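# Tabletop Collection with the Hand-Held Gripper

Basingate's manipulation group studies how demonstrations given by people can be used to train robot arms. The Skatus study compared policies trained on hand-held gripper recordings with policies trained by remote operation of the arm. The gallery accompanies the summary of results dated 11/12/2018.

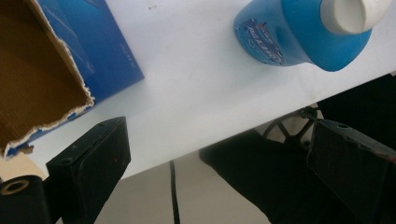 *Cardboard box and blue bottle on the white tabletop, fingers open.*

The hand-held set comprised 1000 demonstrations, of which 49 were excluded before training for incomplete tracking. Operators received the same written instructions and chose their own approach to each object – no path was prescribed.

The remote-operation set was gathered on the Sandhu bench in July, with matching tasks and time limits.

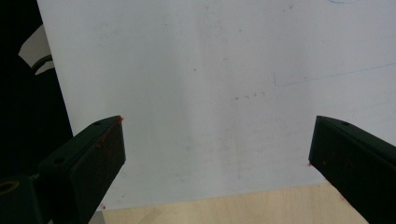
Both sets were processed with the Bokodance software, which aligns the recorded motion with the view from the wrist. Frames recorded before the first approach were kept in training. An earlier version of the method removed them, and the resulting policies tended to close the fingers too soon.

Each policy was then tested in 108 trials. The policy trained on hand-held recordings completed 95 of them.
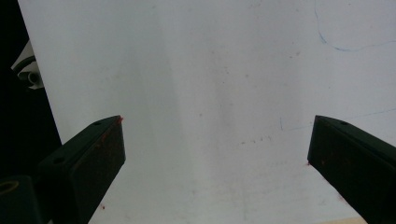
Background variation remains a subject of study. Work surfaces in the collection were left in their ordinary condition, and features such as the faint blue lines on the white surface stay in the training images without retouching. A further comparison using plain, unmarked surfaces is planned – results will be added to this page.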